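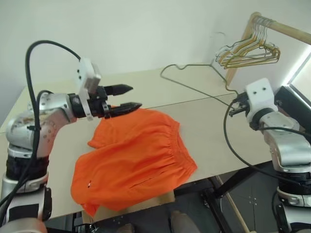
Chapter 5
Cloth That Changes Its Size

Every textile worker learns sooner or later that a piece of cloth does not have one size. It has a size on the loom, a size after finishing, a size on the cutting table, and one more size after the customer has washed it. In this chapter we study why these sizes are different and how a small workshop can measure the difference before it becomes expensive. The question stays open even when the sewing is finished. A garment on a pale beige tabletop, with its upper corner easy to take hold of, can still have inside it the tension of all the machines it went through, and it will give this tension back when it gets a chance. The student should keep this in mind through the whole chapter: the cloth is at rest, but it is not always relaxed.

We will use two words with care. Relaxation is the movement of the yarns back to the position they would have taken without pulling. Felting is a different process, in which the scales of wool fibers catch each other and cannot go back. Cotton and linen relax. Wool relaxes first and felts afterwards, if it is treated roughly. In shops and in older books both are called shrinkage, and in everyday speech this does no harm. In a laboratory report it does harm, and the student who writes only "the sample shrank" has not yet said anything useful.

5.1 Where the tension comes from

In weaving, the warp is held tight and the filling is laid across it with much less force. When the cloth leaves the loom, the warp yarns try to become shorter, and they do this by bending more strongly around the filling. This bending is called crimp. The more crimp the warp takes, the shorter the cloth becomes in its length. For this reason plain woven cotton usually shrinks more in length than in width, and a pair of trousers becomes too short before it becomes too narrow.

Knitted cloth behaves in another way. Its loops can change their shape very easily, from tall and thin to low and wide. A knitted shirt that was pulled lengthwise in drying will often lose length and gain width in the first wash. The wearer then says that the shirt has both shrunk and stretched, and the wearer is right.

Water has its own part in this. A cotton fiber takes in water and swells, mostly across and very little along. The thicker yarn needs a longer path around its neighbor, and this extra path must be taken from the length of the cloth. After drying, the fiber becomes thin again, but the yarns mostly stay where they have moved.

5.2 An example from Trotville

The mill at Trotville made a plain cotton sheeting under the name Kimaro. For many years it was sold only to bag makers, who never washed it, and there were no complaints. In March the mill accepted an order of 2376 shirts' worth of the same cloth for a workwear company, Trusta. The finishing foreman, Heikki Hyvönen, asked for a wash test before cutting. He marked a square on the cloth, 30 centimeters on each side, washed it, dried it flat, and measured it again. The length had lost 2 centimeters. The width had lost almost nothing.

Two centimeters on such a square is nearly seven percent. On a shirt sleeve this is the difference between a cuff at the wrist and a cuff well above it. The mill had two possibilities – to cut the patterns longer, or to relax the cloth before cutting. Hyvönen chose the second one, and the order was late by a week. We will come back to his calculation in section 5.4, where the cost of both ways is compared.

5.3 Marking and measuring the sample

The sample should be taken well away from the selvage and from the ends of the roll. Leave it lying open overnight in the room where it will be measured. Do not smooth it with the hand more than necessary – a strong hand can add several millimeters to a soft knit. Draw the marks with a pen that does not wash out, and write the warp direction on the sample before it is cut from the roll.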